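青少年患者夏季活动日:报名系统设置指南(第三节)
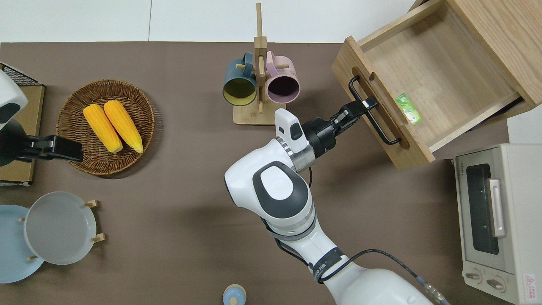
使用手册 / 活动筹备

2024-05-30 更新

上一节我们把Moseo的账号开好了,这一节接着讲怎么建活动页、收报名、排接送。我是在Clisum支持中心管夏季活动的,去年八月那场野餐就是用这套东西跑下来的,踩过的坑我尽量都写进来。你要是第一次弄,泡杯茶慢慢看,别急!

开始之前,手边先放好三样东西:活动场地的确认邮件、去年的家庭名单(导出成表格的那份)、还有知情同意书的最新版本。同意书一定看一眼页脚的版本号,我有一回传了旧的,结果一家一家重新发,发到半夜。

3.1 新建活动

1. 登录Moseo,点左侧的“活动”,再点右上角的“新建”。
2. 类型选“家庭参与”。如果只请患者本人、不请家属,就选“同伴小组”,两种的报名表不一样,建完以后改不了,只能删掉重来。
3. 名称写得直白一点,比如“夏季家庭野餐”。我以前爱起花哨的名字,家长打电话来问这到底是什么活动,后来就老实了。
4. 人数上限填200。这个数包括患者、兄弟姐妹、父母和志愿者,Forsberg公园的大草坪只批给我们这么多人。
5. 最低年龄那一栏留空。兄弟姐妹里常有小宝宝,填了数字系统会把他们挡在外面。
6. 点“存为草稿”。先别发布!

提示:草稿链接也能被打开,只是搜不到。拿给同事校对很方便,别顺手贴到家长群里就行。

3.2 设置报名表

1. 打开刚才的草稿,进入“表单”。
2. 默认的问题有姓名、电话、邮箱,保留。
3. 添加“饮食与过敏”,设为必填,格式选“自由填写”。我试过用勾选框,可是正在治疗的孩子忌口五花八门,列不全的,让家里人自己写最清楚。
4. 添加“当天是否需要安静休息区”。选“是”的家庭,我们会把座位安排在帐篷旁边,离音箱远一些。
5. 添加“行动辅助”,选项写轮椅、助行器、其他。
6. 上传同意书,勾选“未满十八岁须监护人签字”。
7. 用自己的邮箱报一次名,从头走到尾,收到确认信才算数。

注意:表单里不要问诊断、分期、用药。好几位新同事都想加,出发点是好的,可活动报名用不着这些,而且表单的回复所有志愿者组长都看得到。真有医疗方面的需要,请家长直接打中心的护士热线。

还有一个小毛病,我写在这里省得你找半天:改完问题的顺序以后要点两次保存。第一次只存了内容,顺序没存。我报过修,现在还是这样。

3.3 安排接送

接送用的是Dindow,跟Moseo是两个网站,名单要手动搬过去。听着麻烦,其实十来分钟就好。

1. 在Moseo里点“导出”,选“仅含需要接送者”。
2. 打开Dindow,新建一个行程,日期跟活动一致。
3. 导入表格。如果中文名字变成了乱码,把表格另存为UTF-8格式再导一次。
4. 设置上车点,最多6个。多了司机绕不过来,回程会拖到天黑,孩子们也累。
5. 每个上车点写清楚在哪个门口等。“医院门口”这种写法不行,医院有好几个门的!
6. 检查轮椅位。有轮椅的家庭会显示一个蓝色小标,要手动拖到带升降板的车上,系统不会自动分。
7. 发送行程确认,家长会收到短信。

注意:白细胞低的孩子有时候不方便跟很多人同车。家长如果在备注里提到“单独乘车”,不用追问,直接安排中心的小车,然后在行程里标成“已处理”。

3.4 预算和发布

今年野餐的预算是2,799元,只管饮料、水果、手工材料和抽奖的小礼物,场地费和车费走另外的账,不要填进来。进入“费用”,把总额填好,再一项一项往下加。超了系统会变红,但不会拦你,所以自己要看着点(别问我怎么知道的)。

都弄好以后:

1. 请另一位同事把活动页通读一遍,重点看时间、地点、集合处。
2. 回到草稿,点“发布”。
3. 到“通知”里选去年的家庭名单。名单上一共是146户,页面显示的收件数要是对不上,先停下来,多半是筛选条件没有清掉。
4. 发通知。时间最好选在傍晚,白天大家不是在上班就是在医院。

注意:通知发出去就撤不回来。发之前请核对名单里的“暂停联系”标记。有些家庭刚刚经历了很难的事,暂时不想收到活动消息,我们要尊重。有标记的一律不发,需要问候的由社工单独联系。

3.5 常碰到的情况

报名满了:打开“候补”,不要去加人数上限。有人取消时系统会按顺序补,并自动发信,家长有一天的时间回复。

家长说没收到确认信:先请对方看垃圾邮件。还是没有的话,在Moseo里搜电话号码,十有八九是邮箱少打了一个字母,改好点“重发”。

当天早上才说来不了:这种太常见了,发烧啦、化验结果不好啦,都有可能。在名单上点“请假”,别点“缺席”。两个按钮挨着,点错了系统会发一封口气挺硬的提醒信,收到的人心里会不舒服。

下雨:公园有一个带顶的长廊,提前一天下午决定要不要挪过去。挪的话,改活动页上的地点,再去Dindow改下车点,两边都要改。

签到表的打印和现场分组在第四节。打印机的纸盒记得先换成A4,我们那台默认的是另一种尺寸。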